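Start | Bücher | Robotik | Leseproben | Kontakt

Oktober, Redaktion Lehrbuch Zaswood
Lesezeit: 9 Minuten

Kapitel 4
Vormachen statt Programmieren

Einen Roboterarm kann man auf zwei Wegen anleiten. Beim Handführen fasst der Mensch den Arm selbst an und bewegt ihn durch die Aufgabe. Bei der Fernsteuerung bedient er ein zweites Gerät, dessen Bewegungen der Arm übernimmt. In beiden Fällen werden Gelenkwinkel, Greiferöffnung und Kamerabilder gemeinsam aufgezeichnet. Eine solche Aufzeichnung heißt Demonstration.

Als durchgehende Aufgabe dient in diesem Kapitel das Einräumen von Schwämmen in ein kleines Drahtregal. Zwei Arme teilen sich den Arbeitsraum. Der Datensatz Plitomden, mit dem wir ab Abschnitt 4.3 rechnen, enthält 872 Demonstrationen, von denen keine länger als 60 Sekunden dauert.
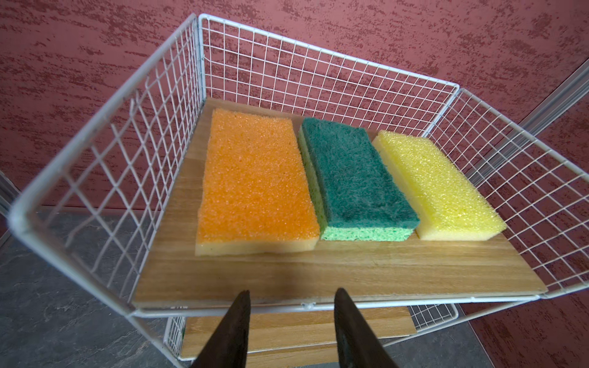 Abb. 4.1: Oberes Fach mit drei Schwämmen, Sicht der Kamera am Greifer
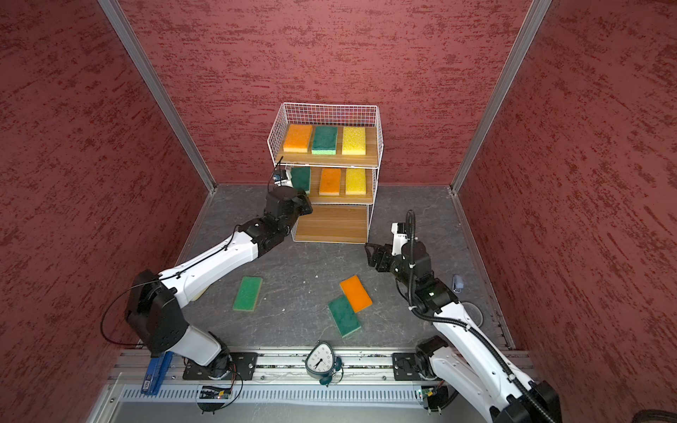
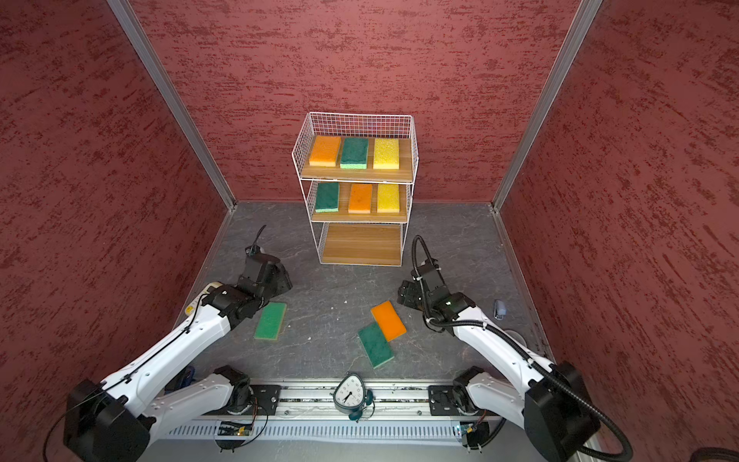
Abb. 4.2 und 4.3: Arbeitsraum mit beiden Armen, feste Kamera

Bildnachweis Abb. 4.1–4.3: Starkia / Archiv Nassar

Die beiden Kamerapositionen ergänzen sich. Die feste Kamera erfasst Regal, Boden und Arme zusammen, doch ein Greifer kann ihr einen Schwamm teilweise verdecken, so in Abb. 4.2 im mittleren Fach links. Am Handgelenk sieht die Kamera die Greiferfinger und ihre nächste Umgebung, den übrigen Raum dagegen nur in Ausschnitten.

Für die Aufzeichnung gelten drei Regeln:

1. Der Anfangszustand wird vor jedem Durchgang notiert.
2. Pausen bleiben in den Daten und werden erst bei der Aufbereitung markiert.
3. Misslungene Griffe werden nicht gelöscht. Sie erhalten ein eigenes Kennzeichen.

Die dritte Regel wird oft übergangen. Von ursprünglich 1175 Durchgängen in Plitomden wurden die übrigen getrennt abgelegt; Abschnitt 4.5 greift auf sie zurück.

4.1 Handführen

Beim Handführen muss der Arm nachgiebig geschaltet sein. Die Regelung gleicht dann nur das Eigengewicht der Glieder aus.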